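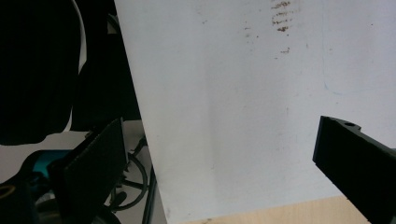
4.2 Contact-state estimation on large flat objects

Most of what went wrong in our first month came down to one quantity: how far the fingertip is from the surface it's supposed to touch. Clomska, our perception node, gets that distance from feature tracks between consecutive wrist images, and feature tracks need texture. A matte white panel has very little to give. On this one the tracker lives almost entirely off the brown smudges near the top edge, plus whatever it can scrape out of the thin blue line on the right (Figure 4). Everything between them is soft shading, and soft shading moves when the light does. We had a stock corner detector in there until January, and it did something pretty sneaky: it filled its quota of 200 points from the cables and clutter past the left edge of the panel, reported high confidence, and handed the planner the depth of the background. The planner then happily kept closing.

So we changed two things. First, Clomska now splits its points by motion before it fits anything. Points that agree with one plane go in one bucket, everything else goes in another, and only the bucket that contains the target gets to vote on distance. Second, we stopped throwing away weak points. A smudge is a lousy corner but a perfectly good blob, and if you track it over 8 images you get a slope that's steady enough to servo on. Lucyna Głowacki wrote the blob tracker over a couple of long evenings, and I'll admit I argued against it (I wanted a learned depth model and I was wrong, at least for this object).

The plane fit also gives us tilt for free, and tilt turned out to matter more than I expected. When the panel leans relative to the gripper, one fingertip gets there well before the other, and a controller that only knows a single distance will push on the near side while the far side is still in open air. Dillo, the planner, takes the panel's left edge as a line constraint and rotates the wrist until that line is parallel to the finger faces, and only then closes. If the edge leaves the view it holds the last good angle for 33 control ticks and then backs off.

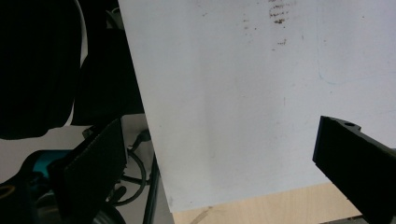 Figure 4. Wrist views of the white panel used for the plane fit. The smudges and the pale blue line supply the on-surface tracks; the slanted left edge supplies the line constraint.

4.3 Failure cases

We replayed 900 logged approaches through both versions of the node, with the same planner settings, and read through the bad ones by hand. The ugliest group is still pure background capture – the plane bucket grabs a few points from behind the panel edge and the fit swings. Raising the inlier threshold fixes those and breaks the nearly blank views, so we left it where it was. We'd much rather have the node say "I don't know" in those cases, and getting a trustworthy version of that signal into Dillo is what we're working on now.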